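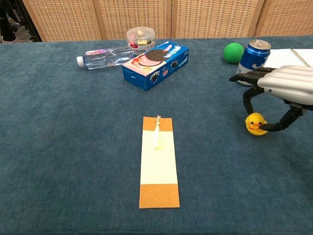 Hokbridge, 20th May

Two commentary feeds on one playoff stream, second one drifts

We stream a regional handball league. From March on we have carried the home commentary and a neutral one as separate audio tracks. Home commentary is mixed at the venue and is fine. The neutral pair work from a studio in Hokbridge, watching a return feed, and their track starts in sync and is late by the second half. By the end of a 60 minute match it is roughly 905 ms behind the picture. Encoder is a Gurnska, studio mixer is a Moten. Both are set to 48 kHz. I have tried a fixed audio offset -- it only moves the problem to the first half. What should I be looking at?

Answer 1 (accepted)

A fixed delay would be there from the first whistle. Yours grows, so it is a clock problem. Setting both units to 48 kHz does not lock them together. Each runs on its own oscillator, and the receiving end buffers the difference until somebody restarts it.

Check the clock source on the Gurnska audio input page. If it says Internal, the studio track is being taken in without rate conversion. Turn on asynchronous resampling for that input only and leave the venue input alone. Then set the offset back to zero, run a full-length test with a clap at the start and one at the end, and measure both. Whatever is left should be constant, and you can take it out with the fixed offset.

Older firmware (anything before version 4) hides the resampling option under Legacy Inputs.

Answer 2

Had this on the Pangilinan cup coverage. We restarted the audio input at halftime and it was good enough. You lose 2 seconds of commentary.

Comment from the asker: Clock source was Internal. Resampling is on now and the test clip holds for the whole length. Small constant offset left, removed.

Answer 3

Check your return feed too. If the commentators see the goal late they will call it late, and no audio setting fixes that. Different thing from drift though.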